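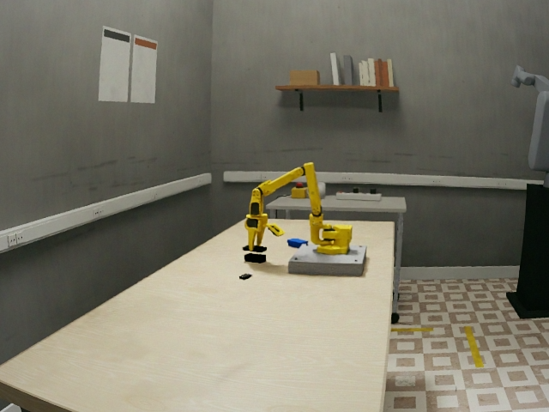
*Long table, gray-walled room*

# Welgate Residents' Association: Minutes, April

Meeting opened at 7:05 p.m. A quorum was present. Minutes of the March meeting were approved with one correction: the drain repair was on Tirkham Lane, not Tirkham Court.

## 1. Parking on Tirkham Lane

The city has replied to our letter. It will repaint the curb lines between the post office and the bridge but will not add signs this year. Several residents said cars still block the fire hydrant on weekends. The secretary will write again and ask for signs at the hydrant only.

## 2. Community garden

All plots are taken and there is a waiting list. Water will be turned on at the end of the month. Plot holders who have not paid the $50 fee by then will be sent one reminder, after which the plot goes to the next household on the list.

The shed lock sticks. Agreed to replace it and issue new keys.

## 3. Tree work

Two quotes were received for the maples along the footpath. Gudo Tree Service quoted $2,789, including stump grinding and hauling. Chaudhry & Sons came in lower but did not include hauling, and could not start until fall.

Motion to accept the Gudo quote. Seconded. Carried, with one vote against. The member voting against asked that the minutes show a preference for waiting until fall.

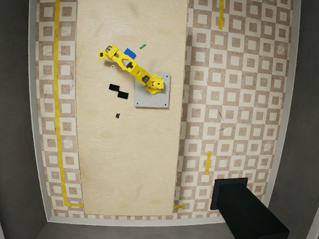
*Pale wood tabletop, seen lengthwise*

## 4. Summer picnic

Same place as last year. The park permit covers up to 70 people. Food will be potluck, with the association paying for drinks, ice and charcoal. There was a long discussion about whether to hire a band. No decision. It will come back in May with prices.

## 5. Newsletter

Next issue goes out after the May meeting. Items are due one week before. The printer has raised its price, so members who are willing to get the newsletter by email should tell the secretary.

## 6. Other business

- The streetlight outside the laundromat is out again. Reported to the city.
- A resident asked about speed bumps on Welgate Road. Added to the May agenda.
- The book exchange box needs a new hinge.

Meeting closed at 8:50 p.m. Next meeting in May, same time.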